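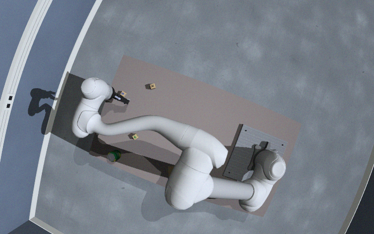
Our project was to set up the two-arm cell for the Stellex sorting task and keep it in good enough shape that the next group could pick it up on a Friday afternoon and have it running before dinner. I had never set up a robot cell before September, simulated or real, and I loved nearly every hour of it! The task sounds small. The left arm picks up a little tan cube from the table and the right arm works over the gray platform at the other end. The cubes don't all carry the same mark on top (one has a dark X, another has green on it), so the pick program has to know which face is which as well as where the cube is sitting. We run the whole thing in simulation, in a room with a mottled concrete floor and a blue wall, and the cell has to be right in there before anyone writes a line of sorting code.

## Setting up the base

The robot model came to us from last year's group as a Cleler project file, with the body in one place and the table in another, and the two didn't agree. When we loaded it, the body sat too far back and the left arm ran out of reach before it got to the far cubes. Hiwot Wolde, my lab partner, moved the base 100 mm toward the table and then we had the opposite problem: the elbows passed too low near the long edge. We went back and forth like this for most of an evening. In the end we kept her position and changed the rest pose instead, so both elbows swing out wide past the table before the wrists turn in.

That rest pose is my favorite thing in the project. With the arms spread in opposite directions, each one has its own half of the table, and you can restart either side without worrying about the other.

## Calibrating the arms

Each joint has a zero offset stored in a plain text file. We wrote a short script that moves one joint at a time to its zero, reads back the angle and prints the difference. Most were fine. Joint 4 on the left arm was not, and it was off by enough that the gripper came down beside a cube when it should have come down over it. I spent two days sure that the gripper model was bad (I even reinstalled it) before Hiwot suggested running the script on the arm with the gripper taken off. Same error. We fixed the one number in the offset file and the next pick landed where it should.

The steps we follow now:

1. Load the cell with no cubes on the table.
2. Send both arms to the rest pose.
3. Run the zero script on the left arm, then the right.
4. Write any new offset into the file and put your initials next to it.
5. Reload and run the script again.

Please don't skip step 5. The old values stay in memory until you reload, and we lost a whole session to that.

## The platform

The platform is a separate part with its own coordinates, and it's turned slightly to follow the table. We line it up from its corner holes. Our first version used only the upper left one, which fixed the position but left the angle free, and the right gripper kept arriving a little twisted. Using both upper holes solved it. I was so happy when the error dropped that I ran it again just to watch the numbers come up.

## Keeping it healthy

A simulated cell doesn't wear out, but it drifts in other ways. Someone nudges the table and saves. Someone changes the friction on the cubes to help their own test. So we added a check that runs at startup, compares the cell to our saved copy and lists anything that moved. We also had a long-run test, which sends the left arm through 300 approach moves and logs the gripper position each time. The log gets big, so the script keeps only the last 2,000 lines.

The long run found one real bug. If the right wrist was still moving when the left arm started, the simulator sometimes dropped a contact and the cube slid through the finger. Waiting for both wrists to stop before closing the gripper cleared it up in our tests, though I'd like to know why it happens and we ran out of time to dig.

## What's left

- The lights make strong shadows along the left part of the table. We haven't tested how a camera-based cube finder copes with them.
- The green can and the other extra objects have collision shapes, but we never tuned their weights.
- Joint speed limits are still the defaults from the Cleler file.

Hiwot wants to try the two arms handing a cube across the middle, and I've already signed up to help. The offset file, the zero script and the saved copy of the cell are all in the project folder, under `setup`.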